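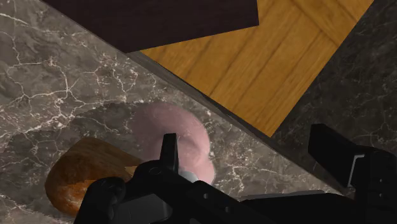

I promised some of you to write about the cordless table lamps, so now I do it in small pieces. It is for people who want light on a balcony or a dinner table and have no outlet near. I use two models since May, the Melumow and the small Lucero.

First the prices. The Melumow was 79 dollars at Pledasard. The Lucero was much cheaper, and I bought it in a little shop in Brekdale where they let me switch it on before paying. I recommend this if you have such a shop. Color of light is very difficult to judge on a website.

The Melumow page had 2247 reviews when I ordered. I read maybe the first three pages of them. Most people write on the day the box arrives, so they can tell you about the box.

Brightness. Melumow has three steps and you change them by touching the top. The lowest step is good for sitting and talking. The middle step is for eating. The highest one I use only when I look for something I dropped.

Lucero has no steps. You hold your finger on the button and it goes slowly up, then slowly down. If you miss the moment you must wait for the whole trip again. My mother in law likes this very much, I do not.

Battery. On the middle step the Melumow gave me eight evenings before I had to charge it. With us an evening is from after dinner until we are tired, so please do not compare it with the number of hours on the package.

The Lucero I charge every weekend, also if it is not empty. It gives no warning. It is on and then it is off, and you are sitting in the dark with a fork.

Charging cable: both use USB-C, but the hole on the Melumow is deep inside the foot and a thick plug does not go in. Keep the original cable! I put a piece of yellow tape on mine so that it does not travel to other rooms.

About rain. The Melumow description says "splash resistant". I asked Pledasard what this means and a person named Ward Brouwer answered me the next day. He wrote that the shade and the top can take some drops, but the charging hole has only a rubber cover and the lamp should not stay outside in the night.

I was glad for the clear answer. I had understood the word as "you can forget it in the garden". Mine goes inside now together with the cushions.

The Lucero is for indoors only. It is written on the bottom in very small letters, and not on the front of the box where I would put it.

Weight. It matters more than I expected. The Melumow has a heavy metal foot and stays standing when somebody pulls the tablecloth. The Lucero is light like an empty cup. On a windy balcony I would not use it even if it was allowed.

Insects come to both. I tried to find out if they come less to the warmer light, but some evenings there are many and some evenings there are none, and I could not see a rule.

Cleaning: dry cloth for the metal. For the fabric shade of the Lucero I use the soft brush from the vacuum cleaner on low power. I once used a damp cloth on it and there is now a ring which I turn to the wall.

Someone asked if you can replace the battery. In the Melumow yes, there are four screws under the felt, and Pledasard sells the battery as a spare part, number 3535. I did not do it yet. In the Lucero I found no screws.

Small complaint about the Melumow. It does not remember the last step. Every time it starts on the highest one, so everybody at the table says "oh!" and closes their eyes, and then I touch two times more.

Small complaint about the Lucero. The button makes a click that is louder than it needs to be. In the bedroom you notice it.

If you want it for reading, I think neither of them is right. The light falls down in a circle close to the foot and the book must lie flat in this circle. Aoi Kawaguchi wrote under my last thread that she puts hers on two thick cookbooks and then it reaches the page. I tried with three and it is better, but it looks a bit strange.

Which one would I buy again? For the table outside, the Melumow. For a shelf or a hallway, where you want only some soft light and don't touch it often, the Lucero is enough and you save the money for something else.

Addition on 8/22/23: several of you wrote that the sand color is sold out. I asked, and Pledasard expects it again but could not give me a day. Black and white are still there. The dark green I have only seen on the website, so I cannot say if it is more green or more gray.

One more answer, because it came twice: yes, you can use it while it is charging. The small red light in the foot stays on during this time and it is visible from the side. I turn it away from the sofa.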